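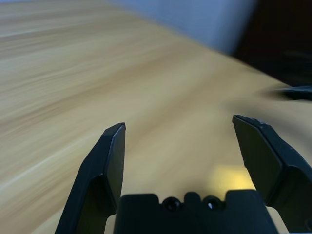 Korkthorpe Robotics Club: Open Day Questions

When is the open day?
Tuesday, in the January break. Doors open at 2 and the last demonstration starts at 5. You can come and go as you like between those times.

Where do I go?
Use the side entrance of the Bustora building. The front door is locked in the afternoon. Signs will point you up the stairs to the workshop. If you need the elevator, ring the bell and one of us will come down.

Do I need to book?
Only if you are bringing a group of more than 6. Send the group size and arrival time to Asuka Kawaguchi through the contact form.

What will the arm be doing?
Short pick-and-place runs on a wooden tabletop. The gripper has two black fingers that open wide, close on an object, and let go. Myroslav Harasym runs the arm and will tell you what is coming before each run.

Can I see what the arm sees?
Yes. The view from the wrist camera is shown on a monitor next to the bench. The gripper stays in view the whole time, and the table turns to streaks when the arm swings quickly. If moving video makes you feel sick, stand on the window side, where the monitor is turned away.

How long is a demonstration?
19 minutes, with time for questions afterward. Zamfira Marinescu gives a short talk first on how the arm is taught a new task.

Can visitors drive the arm?
Anyone over 12 can have a turn with the hand controller. Speed is set low for visitors. Put your name on the sheet by the door when you arrive.

How close can I stand?
Behind the yellow tape on the floor. Please keep bags and coats behind it too. Long hair should be tied back if you are driving.

Is it noisy?
The arm is quiet. The air compressor in the next room is not, and it cuts in without warning. We have ear defenders in adult and child sizes.

Can I take pictures?
Yes, but no flash near the bench. Ask before photographing other visitors.

Do you take new members?
Yes, all year. Genji Kuroda will be at the desk with forms. No experience is needed, and your first two sessions are free.

Is there parking?
There are a few spaces behind the building. The Veker lot across the road is for its own staff, and they do ticket.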